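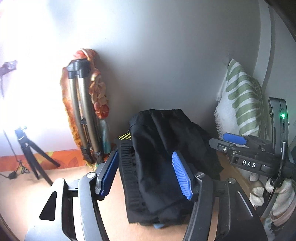 Photo: Rafail Economou

Gender and Public Services
Week 7: Who sits on the water board?

Reading before Monday: the Ostham case file, parts one and two. Bring a copy to class.

Last week we looked at quotas in national parliaments. This week moves down to local bodies that run services, where rules on membership are often older and less closely watched.

Background to the case

Ostham is a district of 1,000 households served by one piped water system. The system is run by a board of 10 members. Under the original bylaws, a member had to be the registered holder of a household account. Most accounts were in a husband's or father's name, so few women could stand. The bylaws did not mention gender anywhere.

Mostel, the neighboring district, has 500 households and a similar system. Its bylaws let any adult in a paying household stand for election.

Terms to know

Descriptive representation: members share a characteristic with the people they represent.

Substantive representation: members act on the interests of those people, whoever the members are.

Indirect exclusion: a rule that is neutral in wording but keeps one group out in practice. The account-holder rule is the main case for this course.

Points from the reading

Osagie argues that seats matter less than who sets the agenda. In Ostham the chair and the clerk drew up the agenda together, and members saw it when they arrived.

Werine disagrees. She puts more weight on meeting times. Ostham's board met at 6 p.m., when many women were cooking or looking after children. Mostel moved its meetings to mid-morning and attendance changed, though some men with day jobs then stopped coming.

Note that both authors rely on minutes, and minutes record who spoke but seldom who was interrupted or ignored.

For discussion

Would changing the account-holder rule be enough without changing the meeting time? What would you need to know about Mostel before using it as a comparison?

The short paper is due at the end of October. See the course outline for format.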